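Clendley workshop notebook
September, low-fire ash glaze, second round
Started writing 7:40 am, kiln still closed

Opened it at 8:15 and I'm so glad I didn't wait until after lunch. Tile 9 is green! A real soft bottle green with a bit of gold where it pooled at the bottom of the stamp marks. Last round everything came out the color of weak tea, so this is a big jump.

Firing first, before I forget. Drying hold at 98 overnight, then slow up to 459 and a short hold there to let the thicker test bowls catch up, then straight on to 1,089 with the vents shut. All Celsius. The Pratico controller held the top number nicely and then dropped faster than I'd programmed, so the lid probably isn't sealing at the back left corner. I felt along it with my hand from a safe distance during the cool and there's definitely a draft. Fiber rope on order.

22 tiles in all, same stamp on every one, dipped for a count of three. Clay is the Skanarholm red for the odd numbers and the Skanarholm buff for the evens. The red wins by a mile. I used to think of red clay under ash glaze as a mud problem, but at this temperature the iron seems to creep up into the glaze and warm everything. On the buff the same recipe looks thin and a bit chalky.

Base mix for this round, by dry weight:
Washed apple ash 35
Frit 45
Ball clay 15
Silica 5

Tiles 1 to 6 are the base alone with the ash washed a different number of times. Unwashed is a mess (pinholes, and it curdled in the cup within an hour). Washed once is usable. Washed three times is the smoothest but also the dullest, and you lose those little runny streaks that make ash glaze worth the trouble. Twice it is.

Tiles 7 to 12 have copper carbonate going up in half-percent steps. 9 is the good one. 11 and 12 went metallic and gray at the edges, which I quite like on 11, but it isn't going on anything you'd eat from. Please don't use 10 through 12 on mugs, anybody. I'll write it on the bucket too.
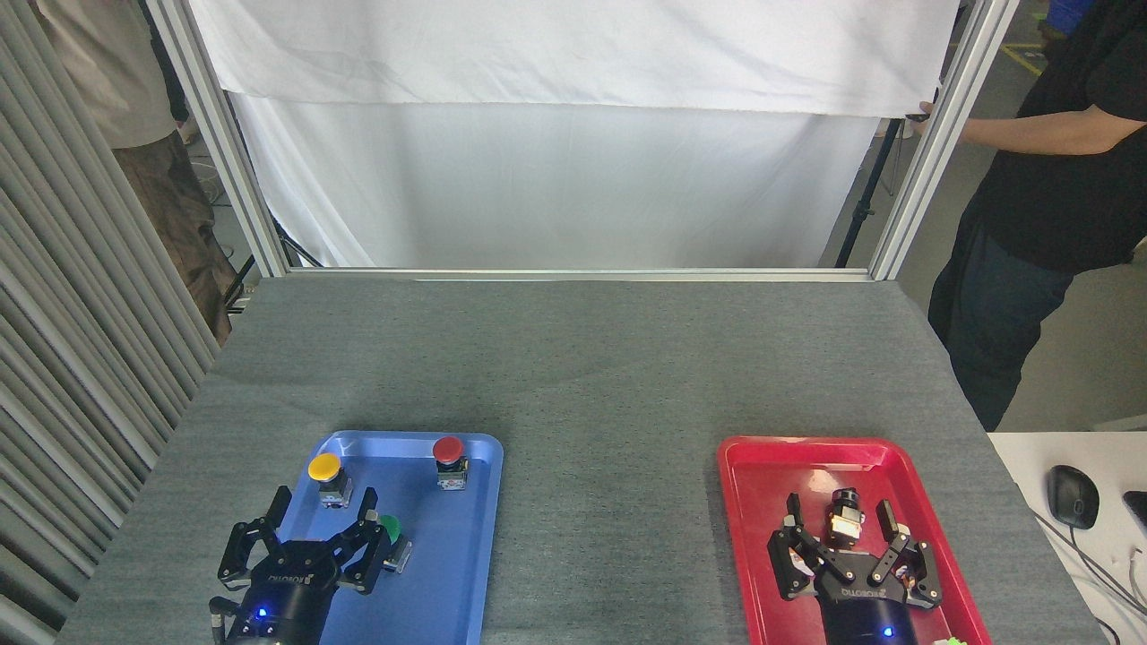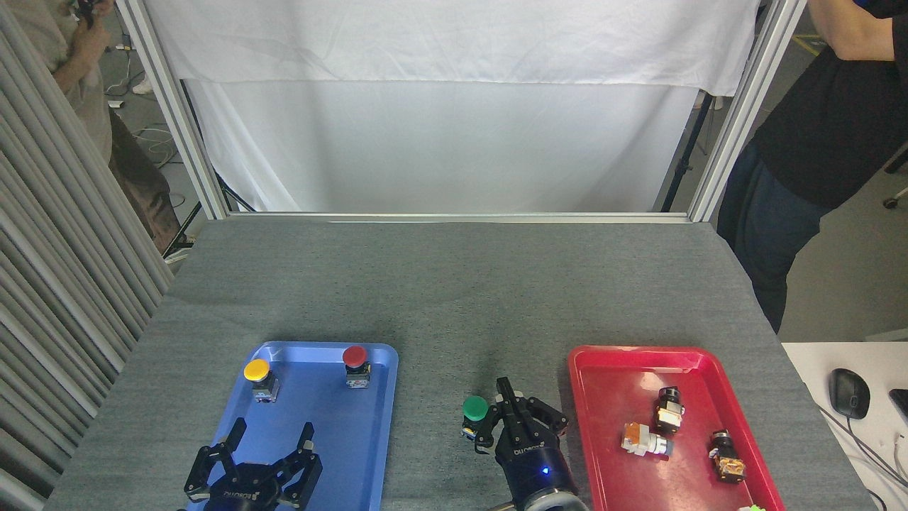 Yellow, red and green push buttons, blue tray and red tray.

Tiles 13 to 18 are rutile. More streaks, creamier, and 15 has a lovely blue haze on the top edge that I can only see in daylight by the door. I held it under the tube light for ages wondering why I'd marked it with a star. Try 15 over white slip next time, and also try it thick, because the haze is only on the double-dipped part.

Tiles 19 to 22: the Politis method. The old notes say to let the ash sit in its wash water until it stops feeling slippery, pour off, dry it as a cake, and then grind the cake with the clay before anything else goes in. I'd been skipping the grinding-together step as fussy. Well, it's worth it. Same numbers as tile 3, and the surface is completely different, tight and glossy with no grit at all. It also stayed suspended in the cup all afternoon with no stirring. I'm going to redo tile 9 this way and I can hardly stand to wait for the cake to dry.

Things that went wrong:

Tile 17 stuck to the shelf. My fault, I didn't wipe the foot far enough. Shelf needs grinding and a fresh coat of wash on that side.

The label on cup D came off in the rinse, so 13 and 14 could be swapped. I think 13 is the lower rutile from the look of it, but don't trust either one until I've remixed them.

Gloves: wash water from the ash is caustic and I still have a sore patch on my wrist from dipping past the cuff. Long ones are hanging by the sink now. Wear them.

Also the small scale is drifting again. I zeroed it, weighed the brass piece, zeroed it, weighed it again and got two different answers. New battery fixed it, but the copper on tile 7 was weighed before I noticed, so take that one with some salt.

For next round I want a pear ash sample beside the apple. Somebody left a sack of it under the bench and it burned much whiter than ours. Sieve it at 60 first, there's charcoal in there. I'd also like three small bowls in the tile 9 glaze, because a flat tile tells you very little about how it runs on a curve, and this one is going to run. Cookies under all of them.

Tile 9 and tile 20 are on the windowsill if anyone wants a look. Pick them up and tilt them! The pooled part goes almost gold from the side.

Kiln is free from 2 pm. Leave the back left corner of the lid alone until the rope comes.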